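Seven hours into Gilludine and I still can't save where I want. In a strategy game. On a handheld, half the time, with a bus stop coming up.

I know the argument, I've read it in every thread. Bitar wants choices to stick. No reloading the fight because your archer got an arrow in the neck on turn six. Fine. I like that! I lost my best scout in the marsh chapter and kept going and the story was better for it. But a checkpoint every 60 minutes isn't consequence, it's a chore. Consequence is losing the scout. Losing an evening is something else.

And there is a fix, it's old, everybody uses it. Suspend save. You quit, it writes the file, you load, it deletes the file. Can't cheat with it, or not easily. Cillow had it at launch and Cillow was made by a team of 6. 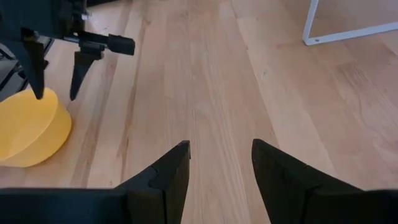 Then the camp menu. Who tested this on a small screen. Four taps to swap a helmet, and the supply count sits under the weather icon so you get caught short on food two marches out. The writing in camp is the best thing in the game and I've started skipping it becuase getting there is such a slog.

Triin Kazlauskienė wrote on her blog that players like me want every game sanded down till it's smooth. Don't think so. I want the hard part to be the part with swords in it. She finished it on the top difficulty, on a desktop, with a keyboard. Good for her. Different game.

Price doesn't help either. Iltudard, the publisher, is asking full whack for the handheld version and the patch notes for March were two lines long. One of them was about a hat.

Still playing, mind. The battles are that good — the shield rules especially, where breaking armor first costs you a turn you never seem to have. The last bridge fight had me standing up in my own kitchen. I'd give it an 80 if anyone asked for a number, and higher on the day they let me put the thing down without loosing my progress.

So, Bitar. One button. Please.

Contact | © Turn Order Notes, all rights reserved | Back to top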